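Checklist for the pouring station, hand-guided and remote sessions
Filled in by Oleksandra Panasiuk, second reader Jolán Szekeres
Site: Hotberg, small room. Task: bottle and cup. Month: June

Please read the comments together with the marks. A line marked OK with a comment is still OK, but somebody should look at it before the next block of demonstrations. "Open" means I do not want the next block to start before it is closed.

Marks used: **OK**, **OK with comment**, **Open**, **N/A**

## A. Before power on

| No. | Point | Mark |
|---|---|---|
| A1 | Emergency stop within reach of the person who guides the arm | OK |
| A2 | Second stop within reach of the observer | OK with comment |
| A3 | Floor dry, no cable across the walking path | OK |
| A4 | Arm base bolts checked with the wrench, not only with the eye | OK |
| A5 | Mains sockets higher than the table, or covered | Open |
| A6 | Towels and the waste bucket at the station | OK |

**A2.** The cord of the second stop is long enough, but it was lying behind the chair. I put it on the hook. Please leave it on the hook also when the observer is standing.

**A5.** The double socket behind the table has a cover, but the cover does not close with the big Naltix power supply plugged in. For dry sessions I accept this. For sessions with liquid I do not. Jolán has ordered an angled plug.

## B. Guiding by hand

| No. | Point | Mark |
|---|---|---|
| B1 | Speed limit in hand-guiding mode is set and locked | OK |
| B2 | Arm holds its position when the enable button is released | OK |
| B3 | No fingers between the links of the gripper during guiding | OK with comment |
| B4 | Long hair tied, no loose sleeves, no lanyards | OK |
| B5 | Operator knows the phrase for stopping and the observer repeats it | OK |

**B2.** Tested in three positions: high, low, and stretched over the table. In the stretched position it sinks a very small amount and then stays. Jolán saw the same in her last inspection and the value did not grow.

**B3.** Two of the newer operators like to hold the gripper itself when they lead the arm down. I understand why, it feels more exact. But the linkage bars move when it closes, and a fingertip fits very well between them. The hand belongs on the ring above the wrist. I have put yellow tape on the ring so it is easy to show.

## C. Remote control

| No. | Point | Mark |
|---|---|---|
| C1 | Handle and arm are aligned before the clutch is engaged | OK |
| C2 | Arm stops when connection is lost | OK |
| C3 | Operator can see the table directly, not only on the screen | OK with comment |
| C4 | Observer present for the complete session | OK |
| C5 | Grip force limit set for the object in use | OK |

**C2.** I pulled the network cable twice, once while the arm was still and once while it was moving slowly. It stopped both times. After the cable is back, the arm must wait for the operator to press the clutch again - it did.

**C3.** From the left chair the view is good. From the right chair the upright panel hides a part of the table, and the operator begins to trust only the wrist camera. This camera sees the gripper and the object very well and the rest of the room not at all. Use the left chair until the panel is moved.

**C5.** The limit is stored under the name of the object, so please select the right one. The profile for the steel bottle is "Amum 2". The profile "Amum 1" belongs to the glass jar and is weaker; with it the bottle can turn in the grip.

## D. Grip and objects

| No. | Point | Mark |
|---|---|---|
| D1 | Both finger pads touch the object | OK |
| D2 | Grip is on the body, not on the neck | OK |
| D3 | Cap removed before the session and stored away from the table | OK |
| D4 | Cup is plastic, no glass near the arm | OK |
| D5 | Coating of the objects: no sharp or peeling places | OK with comment |
| D6 | Screw heads of the fingers present and tight | OK |

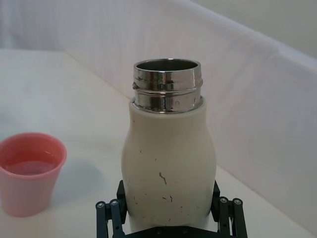
*D1 to D4: bottle held low on the body, neck open, pink cup with liquid standing to the left.*

**D2.** The low grip is the correct one for this task. It leaves the steel neck free and the operator can see the opening. If somebody grips higher, the fingers come close to the rim of the cup when the bottle is tilted, and then the cup is pushed.

**D5.** The white body has several dark scuffs and scratches. I passed a cotton cloth over it and no thread was caught, so I do not reject it. It is also not a good idea to change it in the middle of a data block, as the later demonstrations should show the same bottle. Kazlauskienė, our supplier for the table objects, still has this model.

**D6.** Checked with the small torque key at 7:20 in the morning, arm switched off. Nothing turned. I marked nothing with paint, the heads should stay clean for the camera.

## E. Liquid

| No. | Point | Mark |
|---|---|---|
| E1 | Only water or colored water is used | OK |
| E2 | Cup is never filled to the rim | OK |
| E3 | Bottle is filled away from the arm and carried by hand | OK |
| E4 | Gripper wiped after each session with liquid | OK with comment |
| E5 | A fallen cup is treated as a stop | Open |
| E6 | Cloth on the table is dry and flat at the start | OK with comment |

**E2.** The bottle takes 700 ml. This is much more than the cup can receive, so never fill the bottle completely for a pouring demonstration. There is a line on the measuring jug.

**E4.** Wipe also the pivot joints, not only the pads. A dry cloth first, then the slightly damp one, then again the dry one. No spray directly on the gripper.
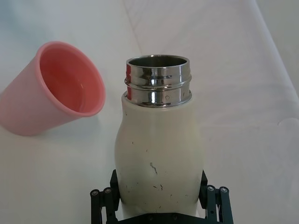 **E5.** The stop rule is written too softly in our instruction. It says the operator "may" stop when an object falls, and I want the word "must". A cup on its side is easy to forget when the operator looks only at the bottle, and with the bottle open and clamped between the fingers like this, the next movement can be a tilt over a cup which has its mouth turned to the bottle and cannot receive anything. The order should be: say the phrase, release the clutch, wait until the arm is still, the observer sets the cup upright, the operator says "ready". The recording is kept but receives the label "interrupted". Do not delete it. Jolán agrees with the new text and will put it in the instruction. The point stays open until the printed copy is changed also.

**E6.** Small wrinkles are no problem. A raised fold is, when it is in the place where the cup should stand, so flatten the cloth with the hand before the arm is powered. Change it when it is wet, also when it is only a little wet.

## F. Records and people

| No. | Point | Mark |
|---|---|---|
| F1 | Each demonstration has the name of the operator and the mode (hand or remote) | OK with comment |
| F2 | Interrupted demonstrations are labeled | OK with comment |
| F3 | Break after 20 minutes of remote control | OK |
| F4 | New operators have done the dry exercise first | OK |

**F1.** In the block I looked at there are 93 demonstrations, 61 by remote control and the rest by hand. All have a name. In a few of them the mode was filled in afterwards from memory. Please fill it in before you press record.

**F2.** The label is used, but in two spellings, "interrupted" and "interupted". The filter finds only the first one. I corrected the old ones by hand and Jolán will make it a button.

**F3.** People keep to it now. The kitchen timer is better than the one on the screen, as it also rings for the observer.

## Open points

- A5, socket cover. Jolán, when the angled plug comes. Until then no liquid at the station.
- E5, "must" instead of "may", printed copy at the station and the copy in the folder. Jolán writes, I check.

## Remark of the second reader

I have read all points and repeated B2, C2 and D6 myself. For C3 I would prefer to move the panel and not the chair, the left chair is too low for me. For D5 I agree to keep the bottle, but please look at the coating again after the present block. - J. Sz.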